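Hastik stellt Innentürserie Fivari mit geprüftem Schallschutz vor

Drei Bauarten auf einheitlicher Zargengeometrie — Auslieferung an den Fachhandel ab Juni

Sternau, 25. Februar 2023. Der Innentürenhersteller Hastik erweitert sein Programm um die Serie Fivari. Sie umfasst Drehflügeltüren für den Wohnungsbau in gefälzter, stumpf einschlagender und flächenbündiger Ausführung. Alle drei Bauarten nutzen dieselbe Zargengeometrie und lassen sich auch nach Abschluss der Rohbauphase gegeneinander austauschen. Die Fertigung erfolgt am Stammsitz in Sternau.

Das Türblatt besteht aus einem mehrlagigen Kern mit einer entkoppelten Mittellage. Die Decklagen werden vollflächig verpresst, die Kanten umlaufend versiegelt. In der Standardausführung erreicht das Element im betriebsfertigen Zustand ein bewertetes Schalldämmmaß von 27 dB, mit absenkbarer Bodendichtung und zweiter Dichtungsebene bis zu 37 dB. Die Prüfung erfolgte jeweils am eingebauten Element einschließlich Zarge, Dichtung und Beschlag.

Für den Einbau in Bestandsgebäuden ist die Zarge in der Tiefe verstellbar. Der Verstellbereich beträgt 17 mm und gleicht Abweichungen der Wandstärke aus, wie sie bei nachträglich verputztem Mauerwerk regelmäßig auftreten. Die Befestigung erfolgt verdeckt über justierbare Anker. Ein Ausschäumen ist weiterhin zulässig, für die Standardausführung jedoch nicht vorgeschrieben. Bei der Schallschutzausführung ist der Hohlraum zwischen Zarge und Wand vollständig zu hinterfüllen.

Die Bänder sind dreidimensional verstellbar und wartungsfrei gelagert. Die Tragfähigkeit beträgt 100 kg je Bandpaar. Als Schloss kommt serienmäßig ein Magnetfallenschloss zum Einsatz, auf Wunsch auch ein klassisches Buntbartschloss. Drückergarnituren sind nicht Bestandteil des Lieferumfangs; die Bohrbilder entsprechen den marktüblichen Abmessungen.

Das Oberflächenprogramm wurde gegenüber der Vorgängerserie Cheetham neu geordnet. Lackierte, furnierte und beschichtete Türblätter werden in einer gemeinsamen Preisliste geführt. Insgesamt ergeben sich aus Bauart, Abmessung, Oberfläche und Anschlagrichtung 1.358 lagermäßig hinterlegte Varianten. Sondermaße sind auf Anfrage lieferbar, die Lieferzeit verlängert sich entsprechend.
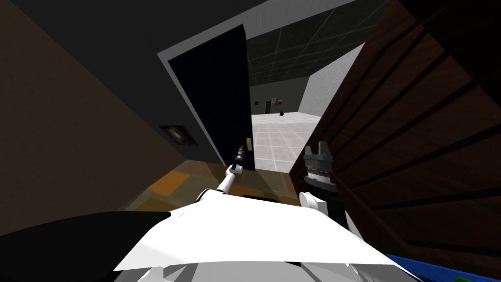
Die Planungsunterlagen stehen Architektur- und Fachplanungsbüros ab sofort zur Verfügung. Sie enthalten Ausschreibungstexte, Detailschnitte für Massiv- und Ständerwände sowie Bauteildaten in den gängigen Austauschformaten. Einbauanleitung und Pflegehinweise liegen jeder Lieferung in gedruckter Form bei.

Die Serie Cheetham bleibt für laufende Bauvorhaben bestellbar. Ersatzteile — insbesondere Dichtungsprofile, Bänder und Schließbleche — werden weiterhin ab Werk Sternau geliefert. Ein nachträglicher Einbau von Fivari-Türblättern in Cheetham-Zargen ist wegen der geänderten Bandlage nicht möglich.

Über Hastik
Hastik entwickelt und fertigt Innentüren und Zargen für den Wohnungs- und Objektbau. Der Vertrieb erfolgt ausschließlich über den Fachhandel.

Pressekontakt
Hastik, Unternehmenskommunikation, Sternau
Abdruck honorarfrei, Belegexemplar erbeten.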